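MEDIA 601: Computers on Screen and in the Home
Handout 5 -- Selling the home computer

Reading for this unit: the Villalobos chapter in the course packet, plus the two magazine ads at the back. Bring the packet to class.

1. Where we left off

Last time we looked at how offices were told to think about computers before most people had touched one. The machine was large, it belonged to the company, and trained staff ran it. The home computer had to be sold on different terms. A family had no payroll to process and no inventory to track, so the advertiser had to supply a reason to buy.

The usual reasons were homework, household budgets, recipes and games. Games were the most common use and the least mentioned in print ads aimed at parents. Keep this gap in mind when you read the ads.

2. The Clarnness demonstration reel

Clarnness sold its machine through department stores and sent each store a short reel to run on a loop beside the display. We will watch it twice, the second time without sound.

Points to listen for:
The narrator never uses the word "program." He says "lesson," "helper" or "tape."
The father is the first to sit down at the keyboard. The daughter is the one who gets it to work.
The price, 300 dollars, is spoken once, near the end, and does not appear on screen. It did not include the tape drive.

The reel was made by an outside company that mostly did kitchen appliance films, and the structure is the same: a chore, a sigh, a product, a smile. Compare it with the dishwasher short from Handout 2.

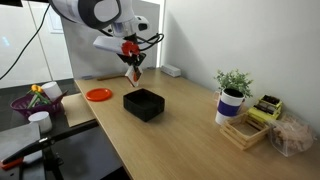
Fig. 1. Robot arm holding a small white-and-red object over a wooden tabletop.

3. Fear and reassurance

Reassurance only makes sense if the viewer is assumed to be worried. Villalobos sorts the worries in these films into two groups. The first is fear of breaking the machine. The second is fear of being replaced by it, or of having one's children fall behind those who own one.

The first group gets a direct answer. The Troltus owner's booklet says on its opening page that no key can harm the computer, and repeats this in the section on loading tapes. The second group is usually left alone, or turned into a sales point. The Troltus school brochure asks parents whether their child will be "ready," and does not say for what.

Villalobos argues that the friendly tone was there to cover for poor software. I think this is too strong. Some of the bundled software was decent, and the same tone shows up in films made by libraries and school districts, which had nothing to sell. We will discuss this in class -- come with a position.

4. The Zostbridge evening classes

Zostbridge ran adult classes in the back of its stores, starting at 7 p.m. after closing. The workbook survives and is in the packet. Students typed in short listings and saved them to tape. The early exercises are a tip calculator and a mailing list. The later ones assume a printer, which was sold separately.

Note how the workbook handles mistakes. An error message is always followed by the sentence "Check your typing." Nowhere does it allow that the listing itself could be wrong, though at least one of the printed listings is missing a line and will not run.

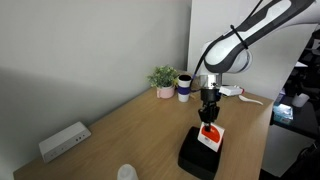
Fig. 2. Gripper and card, with black box.

5. For next class

Write a page, typed, on one of the following. Choose a single ad or film and stay with it.

a) Who is shown using the computer, and who is shown watching?
b) What does the ad say the machine is for, and what does it leave out?
c) Find a recent ad for any household device and compare its promises with those in the Clarnness reel.

Quote exact wording where you can and give packet page numbers. The reel is on reserve at the library desk for anyone who misses the screening. Handout 6 covers computer magazines and type-in listings.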